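How to Clear a Party Table Without Ruining the Tablecloth

If you are anything like me, the end of a get-together goes the same way every time. Everybody has gone home, you are ready to put your feet up, and there is the table, still wearing the whole afternoon. I used to gather up the four corners of the cloth and carry the lot out to the trash (I lost two good serving spoons that way before I learned), and then for a few years I went the other direction and left everything until morning, which I can't recommend either if you have ants like we have ants here in Nilwood.

These days I clear the table in one go, the same evening, and I save the cloth. It takes me one kettle of water and most of a radio program. The method below is for a wipe-clean cloth, the shiny printed kind, because that is what I put down for anything involving children, cake or fruit punch. There's a note near the end for fabric cloths.

What you'll need

Two trash bags, one for garbage and one for recycling
A big mixing bowl or dishpan
A tray, or a cookie sheet if your tray is in use
Two soft cloths and an old dish towel
A little dish soap
A dull butter knife or an old plastic card
A cardboard tube, if you have one (gift wrap tubes are ideal)

Step 1. Pull the chairs back

Pull every chair well away from the table before you start. It feels like fuss, but you are going to be walking around that table several times and you want to reach the middle from all sides. While you're at it, look at the seats. I find more napkins on chairs than on the table.

Step 2. Take off anything that isn't trash

Walk once around with your tray and lift off everything you're keeping: scarves, hair ties, toys, phone chargers, the good scissors, box lids, folded cloths. Put the tray in another room. If you skip this and start with the trash, sooner or later something small and dear to somebody ends up in the bag. Once it was a retainer, and I went through the whole bag by flashlight at the curb, so you can take my word for it.

Step 3. Cups and bottles

Now the drinks, and do these before you touch a single wrapper. Cups get knocked over the minute you start reaching past them, and a tipped cup will send whatever is left in it straight under everything else. Carry the mixing bowl around with you and empty each cup into it as you go, then stack the paper ones inside each other. Stacked, they take up next to no room in the bag.

Bottles get the same treatment. Check that the cap is tight before you pick one up by the middle, especially if it's been lying down. If there's something in it worth keeping, it goes to the refrigerator. If there isn't, pour it out, rinse the bottle and put it in the recycling bag. Check with your own town about caps - ours in Nilwood wants them left on, and my sister-in-law's over in Simton wants them off, so we can never remember at each other's houses.
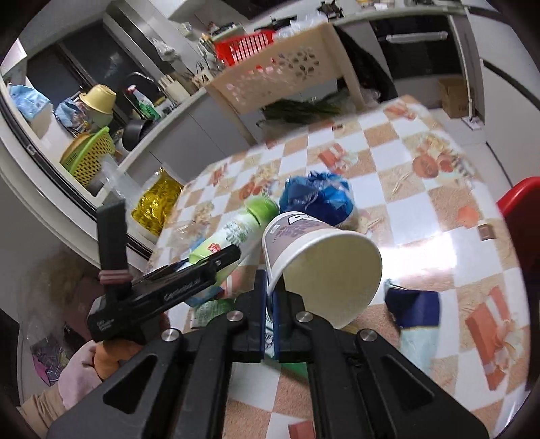

Cups and bottles first, bags and wrappers after.

Pick up a paper cup low down, near the base, if it's on its side. The rim is where the drips collect, and if you grab it there you'll be wearing them.

Step 4. Bags and wrappers

Plastic bags and foil bags look like nothing, but they hide things. Feel each one before you toss it. I've found whole unopened packets of cookies inside a bag that I had taken for empty, and once a birthday card with money in it, which made for an awkward phone call.

Sort them as you go:

Clean plastic bags: flatten, fold into a long strip and tuck away to use again.
Foil snack bags: most places don't recycle these, so in the garbage they go. If there are crumbs, roll the top down first.
Sticky or torn bags: garbage, and don't feel bad.

Step 5. Crumbs

With the table bare, sweep the crumbs toward one corner with a dry cloth and over the edge into your bowl. Dry first, always. Wet crumbs turn to paste, and paste gets into the creases.

Step 6. Wash the cloth

Warm water with a small squirt of dish soap, nothing stronger. Scrubbing powders and rough sponges will take the shine off a printed cloth and then the picture underneath. Wipe in long strokes, rinse your rag often, and go over the whole thing a second time with plain water. For dried frosting, lay a warm wet cloth on the spot, wait a few minutes, then nudge it off with the dull knife held nearly flat.

A busy print hides spills wonderfully while the party is on and then hides them just as well from you afterward. Bend down and look across the cloth toward a window or a lamp. Clean spots shine and sticky ones look cloudy.

Step 7. Dry it and roll it

Pat it dry with the old dish towel, turn it over and do the back too. Then roll it around the cardboard tube with the print facing in. Folding leaves hard creases that never quite come out, and in time they crack.

For fabric cloths: do everything through Step 5, then shake it outdoors and soak any stains in cool water before it goes in the wash.

Next month I'll write up how I store the cake stands.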